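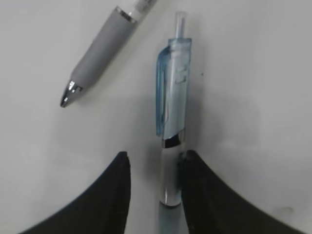
Tuvance, the evening language circle at the Fisero library, begins again on the last Tuesday in August, and I was asked to write a few words for the newsletter about writing letters by hand. It was our main subject last season, and many members want to continue with it. You do not need special things for it. A pen with a push-button, or one with a soft gray grip, is good enough, and it is easier for the fingers when you write two pages without stopping. What you need more is a person who waits for your letter, and this is what our circle can give you.

For the new members I explain how it works. Each member receives a partner from the sister circle in Zurkness. The partner is learning the same language as you, at a similar level, and lives far enough away that you will not meet by accident in the bakery. You write one letter in two weeks. Your partner answers, and with the answer sends back your first letter with small corrections in the margin. Please correct only what makes the meaning unclear. When I was a beginner, I got back a letter with so many marks that I did not write again for a month. My partner meant it kindly, but I could not find my own sentences anymore.

Last season the two circles exchanged 1540 letters. I know this because we keep a list at the desk for the postage, and the library pays one half of it. The year before we had 1000, so we are growing, and the person at the desk has asked us to write the addresses more clearly. Please use capital letters for the town. Two letters for Lu went to a wrong place last winter and came back in spring, quite dirty but still closed. Lu is only a small village, and its name is so short that the machine at the post office seems to read it as part of the street.

Some words about the subjects. In the first letters people write about the family and the weather, and this is fine. After the third letter it becomes harder, and many stop there. My advice is to ask your partner one question which needs a story for an answer. I asked what they cooked when they first lived alone. I got four pages about a soup, and I learned the words for "lid", "to burn" and "landlord" – I still remember all of them, better than any word from my textbook.
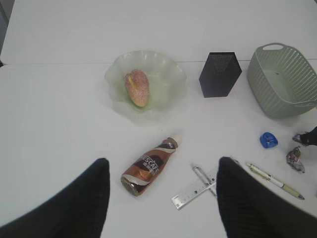
A member from Zurkness wrote to us that the corrections are useful, but that she would like them on a separate sheet, so she can keep the letter clean and read it again later only for pleasure. I think it is a good idea. Both circles will try it until the winter break. If you prefer the margin, tell your partner in the first letter.

Also the dictionary question came up again. We do not forbid it. But try to write the whole letter first, with holes where the words are missing, and look up the missing words after. If you open the dictionary at every line, the letter sounds like it was written by eight different people. I did this for years and I had to learn to stop.

The reading evening will stay as it was. We sit in the small room on the second floor, and who wants to can read a part of a letter aloud, with the permission of the partner. Last time there was a very nice one about a bus trip in the fog, and after it we talked a long time about the past tenses – longer than the library liked, because they wanted to close. This year we finish at half past eight and put the chairs back ourselves.
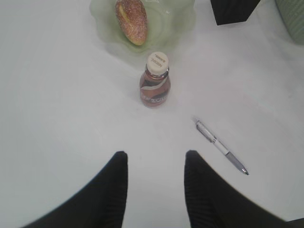
Can I join if I have only studied the language for a few months? You can, and you will get a partner who is also a beginner, so the first letters may be as short as five sentences.

To sign up, leave a card with your name, your address and your level in the box beside the returns shelf, or bring it to the first evening. If you had a partner last season and want to keep the same one, write this on the card too. For everybody else the partners will be mixed new. Old members who still have library envelopes at home, please bring them back, we are short of the large size.

Fisero, 2018-08-14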